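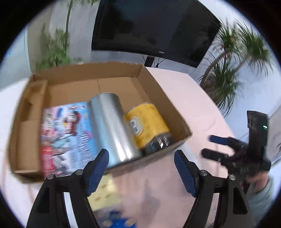 How Things Ride in a Cardboard Box

Search Wodari Kids Search Go

Print this page E-mail this page

Look around your home and you will probably find a cardboard box. Maybe it came in the mail. Maybe it holds snacks, or toys, or cans for the food drive. A box looks simple, but a lot of thought goes into it.

What is cardboard made of?

Most box cardboard is made from 3 layers of paper. Two of the layers are flat. The one in the middle is wavy, like a row of tiny hills. The waves hold the flat sheets apart and leave air between them. This makes the board stiff and keeps it light. If you find a torn edge on an old box, look at it from the side and you can see the waves.

Where do the folds come from?

A box starts out as one flat sheet. A machine presses lines into the sheet so it will bend in the right places. Then the sides fold up. Some boxes also have a narrow part folded along one side, like the one in the picture at the top of this page. A folded wall is thicker than a plain one, so it does not bend as easily when you push on it.

Why shapes matter

Things that go in boxes come in many shapes. The box at the top has a flat package, a shiny silver cylinder and a rounded yellow-orange package lying side by side. Each shape acts in its own way.

Flat things are easy. They lie still and you can put other things next to them or on top.

Cylinders roll. Put a can on its side in an empty box, tip the box, and the can will go straight to the low end. If there is something on each side of the can, it has much less room to move.

Rounded packages rock a little. They do best near a wall or in a corner.

How to pack a small box

1. Put the heaviest thing on the bottom.
2. Lay long things so they point the same way.
3. Put a flat thing next to a round thing.
4. Fill any big gaps with crumpled newspaper.
5. Close the flaps, if your box has them, and tip it gently. If you hear something slide, open it and add more paper.

Shallow boxes and deep boxes

A shallow box has low walls. You can see everything in it and reach in without digging. Stores often use shallow boxes on shelves for this reason. A deep box holds more, but the things at the bottom are hard to get to. They also have to carry the weight of everything above them.

Try it

In the town of Wusmont, a class tested shoeboxes by stacking books on them. One box held 25 books before its lid bent. Try it with your own box. Then turn the box on its side and test it again. Write down both numbers.

Words to know

Corrugated: having a wavy layer inside.
Crease: a line where something folds.
Cylinder: a shape like a can or a tube.

Print this page E-mail this page

Reader comments

Titine: I did the book test and mine held 14 but they were big books.

boxfan778: can you do one about egg cartons next

Dijkstra: We used this in class in September. The torn edge part worked best with a pizza box.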